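**Re: Pendants, grids and what "reset" means (bench rules)**

**h_nordin** wrote:

Right, I've had a go at writing down the bench rules for two-arm cells, seeing as we keep having the same chat in three different threads. Draft 4, and I'm sure I've still missed things:

1. Nothing goes on the table until both arms are parked and the programs are stopped.
2. Objects get placed by cell, and the cell goes in the log. Not "near the middle".
3. One named person per arm, and that person knows where their pendant is without looking for it.
4. Tape gets replaced as a full strip. No patching.
5. Food props count as props. Don't eat them, don't put them back in the fridge.

Shoot it down please, I'd rather hear it now than in July.

**skaston_ez** wrote:

Mostly fine by me! I'd fight you on 4 though. We relaid our grid at Skaston last year and it took me a whole afternoon on my knees with a steel rule, and then somebody dragged a crate across it the next morning. If one bit lifts I'm sticking a new bit over it and getting on with my day. The arms aren't reading the tape, we are.

Ezequiel

**ustyna.h** wrote:

> The arms aren't reading the tape, we are.

Yours aren't, maybe. Ours have cameras at the wrist and that tape is in every single picture we save. I had 36 runs from the Lobo bench where a patch had been stuck on halfway through, and I spent ages wondering why the second lot looked off to me. Doesn't mean it broke anything (I never did prove it) but I'd like to not wonder. So I'm with Halvard on 4. Or at the very least, write it down when you patch.

**backlund_o** wrote:

I'd put the pendant rule first. Everything else on that list is tidiness and rule 3 is somebody's fingers. On our two-arm setup you have two stop buttons that look the same from where you're standing, and I've watched a grown man (me) hit the wrong one. We put a big L and R on the pendants after that.

Also nothing on top of a pendant. Not a notebook, not your gloves, nothing. I've gone on about this before and I'll go on about it again.

**vfedoruk** wrote:

Agree with Ottar on the order. Don't agree that the rest is tidiness! If you can't say which cell the thing was in, you can't put it back there, and then your repeat isn't a repeat.

What I'd add is a rule about chairs. Ours drift. You start the morning with a clear side and by lunch there are two of them up against the table and a jacket on one. I'd like a line on the floor and chairs stay behind it, full stop.

**skaston_ez** wrote:

A line on the floor, more tape, lovely. Who's relaying that one? :)

Fine, I'll give you the chairs. I'll even give Ustyna "write it down when you patch". Still not doing full strips.

**ustyna.h** wrote:

I'll take it. Some pictures from our bench at Ploven, so we're all arguing over the same table for once. Have a look at the joins in the close-up before you tell me patching is fine, Ezequiel.
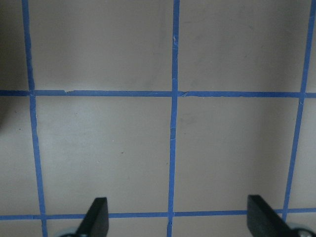
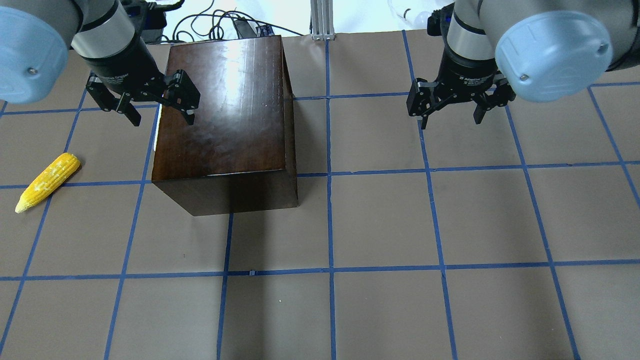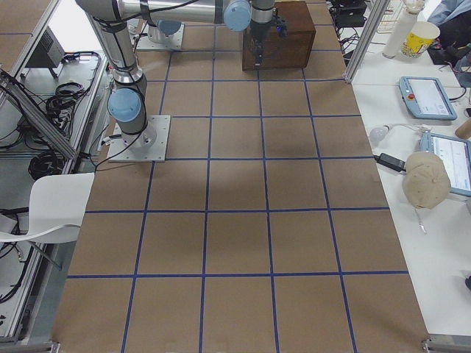
*Last edited by ustyna.h on 11/02/2020*

**backlund_o** wrote:

There's a cap on that pendant, Ustyna. Last one, the pendant further down on the right. I rest my case!

And the other one is lying flat on the side table with its red button clear, so you've got one out of two, which I'd call a pass in a school exam and nowhere else.

**ustyna.h** wrote:

Oh for heaven's sake. Yes. Fair. Rule 3b, no hats.

**vfedoruk** wrote:

And a chair over the edge of the table, same picture. I'm saying nothing.

The box one is handy for a thing I wanted to ask. The box is sitting right on top of where the lines cross, so which cell do you log? We had this at Stara with a tray bigger than a cell and ended up with two people logging it two different ways. I'd go for the near left corner of the object, always, and note the turn separately.

**h_nordin** wrote:

Near left corner works for the box. I'm less sure about the corn, it's lying diagonally over a line and hasn't got a corner. Thick end, perhaps? Ustyna, what do you lot put down?

**ustyna.h** wrote:

Thick end and which way the tip points. Bit clumsy but everyone does it the same way now.

**skaston_ez** wrote:

OK I've looked at the joins. There's a little step in the sideways strip, left of the middle one, where one piece stops and the next starts. I can see why that would bug you. It wouldn't bug me!

But put me down for "log it, with a picture", and if there are more than 18 patches on a table I'll relay the whole thing myself, and you can all come and watch.

**h_nordin** wrote:

Holding you to that. Draft 5 will have pendants at the top, Ottar's nothing-on-a-pendant line, chairs behind the floor tape, near left corner for boxes, thick end for veg, and patches allowed if logged. I'll post it in here when I've typed it up, probably after I've found out where our own R sticker has gone.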